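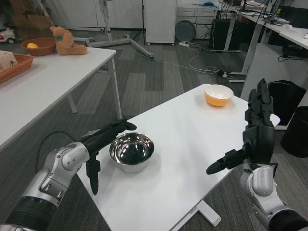

主题:Re: Bitari 延迟踏板接 Fraser 供电器后的高频啸叫

列表:Durport 效果器讨论组
日期:04/01/2018

上一封来信中写道:

> 我的 Bitari 延迟接在 Fraser 供电器第 2 路,单独使用时没有问题。
> 串入 Tultetti 过载之后,反馈旋钮过了十二点就出现啸叫,音高随延迟时间变化。
> 换过两根跳线,没有区别。是不是供电器隔离不良?
> 另外,Bitari 的输入阻抗手册上没写,有人测过吗?

先说结论:从描述看,供电器的嫌疑不大。

音高随延迟时间变化,说明噪声来自延迟电路自身的时钟,或者时钟与前级信号之间的差拍。若是供电器的开关噪声,频率应基本固定,转动时间旋钮时不会跟着走。

我手上这块 Bitari 的序号尾数是 957,属于旧版电路板。时间旋钮转到底时,输出端能测到时钟泄漏。Tultetti 放在它后面,增益一开大,泄漏就被一并放大。来信没有写明串接顺序,请先确认 Tultetti 在前还是在后。

建议按以下次序排查:

1. 把 Tultetti 移到 Bitari 之前,其余不动,再听反馈旋钮过十二点时的情况。

2. Bitari 改用 9V 电池,Tultetti 仍由 Fraser 供电。啸叫若消失,再回头查地线回路。

3. 拔掉吉他,用短路插头封住第一块踏板的输入。啸叫仍在,可以排除拾音器和琴线。

4. 打开 Bitari 底盖,看输出耦合电容旁边有没有一枚 275 pF 的小电容。旧版板上这个位置有的是空焊盘。补焊之后高频会略暗,时钟声明显降低。

关于供电:Fraser 第 2 路与第 1 路共用一组绕组,并不是完全独立的隔离输出,面板上的丝印容易让人误会。两块踏板若分别接在这两路上,地是相通的。换到第 4 路可以得到真正的隔离,但请注意电流余量,我测得 Bitari 在最长延迟时耗电 114 mA。

输入阻抗我没有测过,只知道输入级是运放同相接法,偏置电阻 1 MΩ,估算时可以按这个数值,前面不需要另加缓冲。

旧版和新版的原理图差异我在 7 月的邮件里整理过,归档里搜“Bitari 时钟”可以找到。当时有一处电阻值写错,R18 应为 10k,请以本信为准。

回信时请附上串接顺序、各踏板所用的供电路数,以及电路板版本号。版本号印在电位器背面一侧,要拆下底盖才能看到。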